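Quick one on descaling a kettle, cos the Rebane site only has it as a video. Need 2 spoons of citric acid and 300 ml water.

## Soak

1. Unplug. Tip out the old water.
2. Acid in, water in, boil once, leave it. Lid shut.

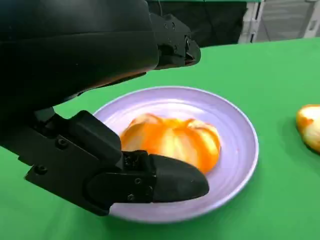

*Plate on the green surface.*

Don't scrub with steel wool, it scratches the elemnt. Soft brush only. Bad scale, soak overnight.

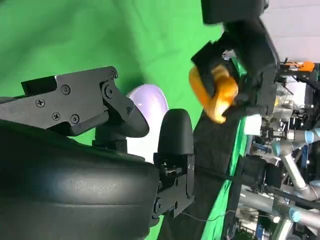

Mindale wrote in that white vinegar works too but the smell hangs on for days. Fair. Rinse more.

## Rinse

Fill, boil, dump. Twice. Spout filter seperately, under the tap.
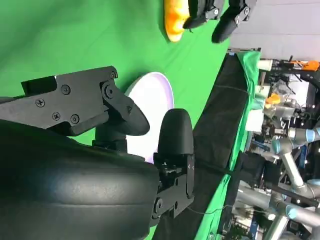
## How often

Hard water, every 8 weeks. Soft water, January and then whenever.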